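# In Praise of the Tray

My aunt Amparo sorted buttons into sardine tins, and I suppose everything I believe about work I learned from watching her do it. She never started sewing until the tins were out. As a boy I thought this was a way of putting off the sewing. 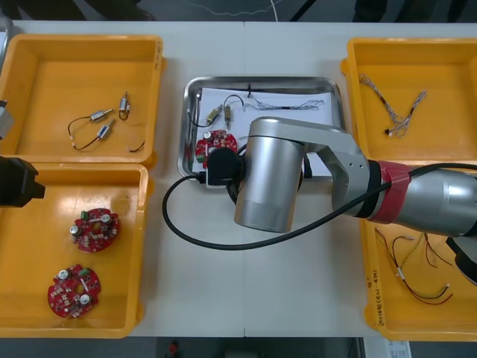
I am older now and I spend my evenings fixing small electrical things, mostly for neighbors in Lorham who would otherwise throw them out, and I have come around to her side completely. Give me a tray for the motors and another for the circuit boards, and something shallow in the middle for whatever I'm busy with at the moment, and I am a calm person. Take the trays away and I'm on my knees by 7 in the evening with a flashlight, feeling along the baseboard for a screw.

Now, my friend Till Hollmann disagrees with me, and he is a better repairman than I am, so I should be fair to him. Till works straight off the bench. He says trays are for people who don't trust their own memory, and that all the lifting in and out adds up over a day. I once watched him take apart an old Odera fan with the parts spread out like a picnic, and he had it back together before I'd finished my coffee. I can't argue with that! But Till has the bench to himself, and he hardly ever gets called away to dinner with the job half done. I share mine with a family, and a tray lets me stop. I can put down a motor with its wires still on it, go and eat, help with the fractions homework, and come back to find that the motor is where motors go.

Color helps too, though I resisted it for years out of some notion that serious tools ought to be gray. Yellow is the one I'd recommend. A black wire on a gray bench is as good as gone, but on yellow you can see every loop of it from across the room. For the middle tray I like metal with a sheet of plain white paper in the bottom. The paper keeps little things from skating about, you can scribble on it (which wire went where, for instance), and when it gets grubby you change it. I bought a pack of 40 sheets in February and I'm still using it.

Begoñe Palacios, who taught me to solder, used to go further and put labels on everything. I never could keep that up. Labels want you to decide too much in advance, and half of what turns up in a repair doesn't have a name I know anyway. I'd sooner let like sit with like and leave it there. If two boards look as though they belong together, they probably do, and if they don't I'll find out soon enough.

So if you are setting up a table of your own this winter, spend a little less on the fancy screwdrivers and get a few plain trays first. Wide ones, with low sides, so your hand can get in without knocking anything over. Sardine tins will do for the screws. I still have three of my aunt's, and one of them has buttons in it.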